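I own two plates. I have owned as many as 16 at a time, a full matched set with a gravy boat, and I'm here to tell you that the years with fewer dishes have been the better ones for breakfast, for company, and above all for color. Give me a purple plate and a green mug and I'm set for the day! 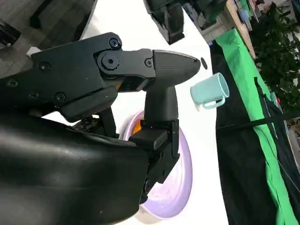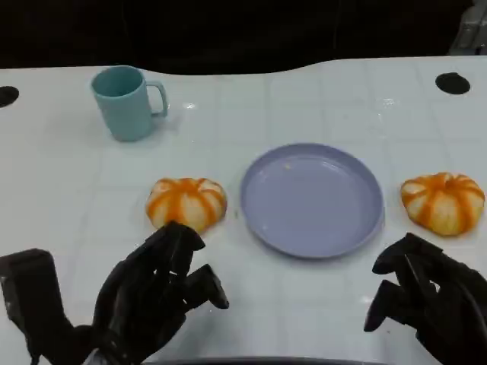

**Ynyr Eynon**

Let me start with the white plates, because everybody has them. When I moved into my first real apartment I bought the boxed set everyone buys, plain white, wide rim, heavy as a paving stone. The reasoning was that food looks best on white. Restaurants do it, so it must be right. And for a restaurant it is right, because a restaurant is trying to sell you a very small piece of fish. I was eating scrambled eggs at a counter in my socks.

The set came with me through four moves. Pieces chipped, and I replaced them with other white pieces that never quite matched (there are so many whites, and they all look yellow next to each other). Then a friend in Dratby was clearing out her kitchen and handed me a bag with a few odd plates in it, one the color of lilacs, one a sort of tomato soup red. I took them to be polite. Within a week I was reaching past the white stack every single morning to get to the lilac one.

I've thought a lot about why. Part of it is plain pleasure: toast on a purple plate is a cheerful thing to look at, and a fried egg on one is close to a painting. But the bigger part is that I started choosing. With a stack of identical plates your hand takes the top one and your mind is elsewhere. With odd ones you have to ask yourself, even if it's only for a second, what kind of morning this is. Red plate mornings are different from lilac plate mornings. I can't prove this and I don't intend to try.

My sister thinks it's silly. She has a beautiful cream service, and when she lays the table it looks wonderful, and I mean that. There's a calm to a matched table that I can't get at my house. She also says, fairly, that colored dishes go out of style and you end up stuck with the avocado green everyone regretted. My answer is that I would love some avocado green. I'd drive a good distance for it. Old colors are the best part of secondhand shopping, and the stuff people got embarrassed about is always the cheapest thing on the shelf.

There's a shop called Frei, two doors down from where I get my hair cut, that keeps a bin of single dishes by the door. No sets, no boxes, just one of this and one of that. I've found a mustard bowl there, and a saucer in a blue so strong I use it for my keys so I can see it from across the room. The woman who runs it told me most people pick a piece up, say "but there's only one," and put it back. Only one is the whole joy of it! You will never have to worry about finishing the set.

Guests, by the way, adore it. I used to set out four white plates and people would sit down wherever. Now that I borrow odd ones from my neighbor when company comes (she has the same habit, and worse), there's a happy little scramble. Grown adults call dibs. My uncle, who has never expressed an opinion about a household object in my hearing, asked last September whether the orange one was taken. He has asked for it at every dinner after that, and I've started to think of it as his.

Mugs are where most people already agree with me without noticing. Hardly anybody drinks from a matching set. We all have the one mug, and if it's in the dishwasher we stand there a little lost. We let mugs be odd because a mug is personal, and then we turn around and treat plates like office furniture. I don't see the difference. You eat off the thing every day of your life.

So if you've got a cupboard full of white, I'm not asking you to throw it out. Mine went to a cousin in Menesard who was setting up house, and she's thrilled with it, and I'm glad the gravy boat is finally seeing some gravy. Just get one plate in a color you like. Pick the shade you'd be shy about painting a wall. Put it on top of the stack tonight and have your toast on it tomorrow.

I had peaches on mine this morning, and I'm going back to Frei on my next haircut day to look for a yellow.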